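Pelside Knitwear Pilling Survey
Data card, version 3
Last edited 14/11/2011 by Telmo Robles

What this is

A table of answers from households in Pelside who were asked how their sweaters, gloves and socks held up over a winter. Each row is one garment. Please read the whole card before you chart anything. The first version got passed around as proof that expensive wool pills less, and it proves no such thing.

Where the answers came from

Paper forms were handed out at the Jamley wool shop and collected there in September. People who shop for yarn care about yarn, so expect fussier answers than you would get at a bus stop. We sent out 70 forms. The ones that came back with no fiber content filled in were dropped, and I suspect plenty of the rest were filled in by guessing, judging by how many people own "100% cashmere" at acrylic prices.

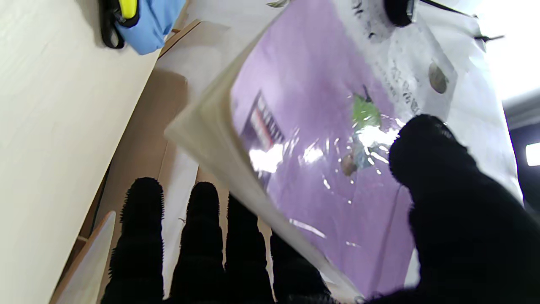 Black fingers with a fuzzy, tufted surface.

Columns

garment: free text, spelling left alone
fiber: what the owner says it is
washes: the owner's estimate for the season, which I wouldn't bet lunch on
method: hand, machine or "both"
pill_score: 0 to 5, by the owner's own eye
shaved: yes or no, meaning a fabric shaver or comb was used before scoring

The shaved column was added late. In the older rows it is blank, and blank does not mean no. If you treat it as no, machine washing comes out looking gentle, and that result has already been quoted at me twice.

About the scores

The score sheet was the one Michiels drew up, with a line of wording for each grade. "Slight fuzz" and "moderate fuzz" sit next to each other and people used them as they pleased. Fuzz is loose fiber standing up from the surface. Pills are the little balls it tangles into. The sheet mixes the two, and no amount of averaging will separate them again. Dark colors may have scored worse because lint shows on them. We did not ask about color, so that can't be checked.

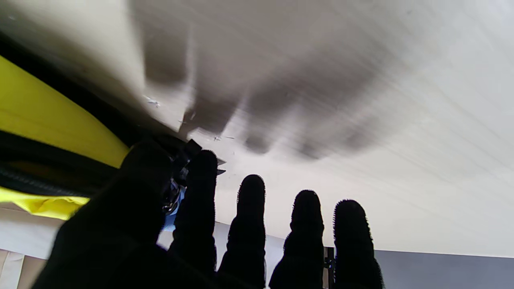 Known problems

Paten, the detergent named in 2 of the free-text notes, is not a variable here. Two notes are two notes.

Gloves were scored by the palm in some homes and by the fingertips in others.

Duplicate rows exist where a couple each scored the same sweater. They disagree with each other more than I would like, and I left them in for that reason. 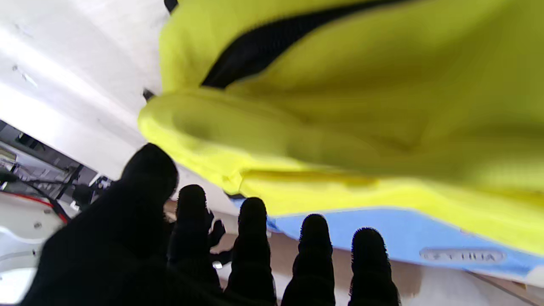

Serena Colombo objects that this card is too hard on the scores. Her view is that owners know their own sweaters, and that the rows marked hand wash only are steady enough to compare wool with cotton. She would also like the blank shaved rows moved to a separate file.

The file may get split. I don't agree about the hand wash rows, at least until somebody scores the same garments again without seeing the first form.

Use and credit

Free to copy. Name the survey and the version number, and don't put "study" in the title.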